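Skurkano opens hire scheme for its hand-held grippers

21/11/2023

Small robotics teams can now borrow a pair of Itano hand-held grippers instead of buying them, and on the strength of an afternoon with a set, plenty of them are going to want to. Skurkano has put the kit on a hire scheme that starts at 238 euros for 2 weeks, cables and mounting plates included.

The idea is lovely in its simplicity. You hold one gripper in each hand, do an ordinary job with them, and the movements are saved for training a robot arm later on. No arm is needed in the room, so a table and a few things from the kitchen drawer will get you going.
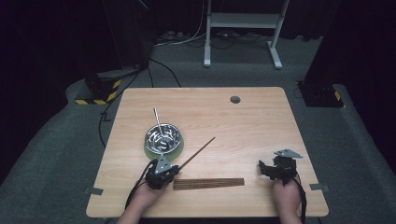
One chopstick at a time: the Itano pair at work beside a steel bowl.

Chopsticks are a mean choice of object. They're thin, they roll, and a clumsy jaw will pick up two or none, so it's a real pleasure to feel how finely the Itano closes. The triangular plate on top looks as if it ought to get in the way, but after a few minutes I'd stopped noticing it. The cables take longer to get used to, and anyone with a small table will want to think about which side they run.

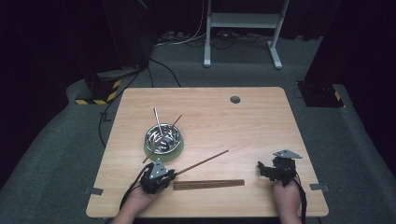
Photo: Nghiêm / Skurkano

Recordings go into Mustosent, the company's own software, which had a big update in August. It now sorts a session into separate attempts by itself and lets you throw out the bad ones with a single key (a huge relief if you drop things as often as I do). Skurkano says a hired set comes with room for 3,000 attempts, and more can be added during the hire. 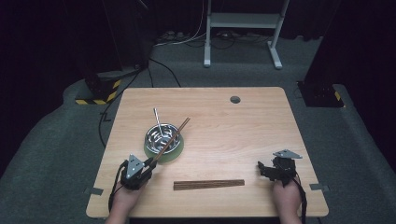
There are limits. The grips are on the large side for small hands, the printed guide is thin, and there's no left-only or right-only option if you just want one. Still, for a student group or a workshop with a single project in mind, this is a cracking way to start. The first batch is nine sets, and bookings are open now through the Skurkano site.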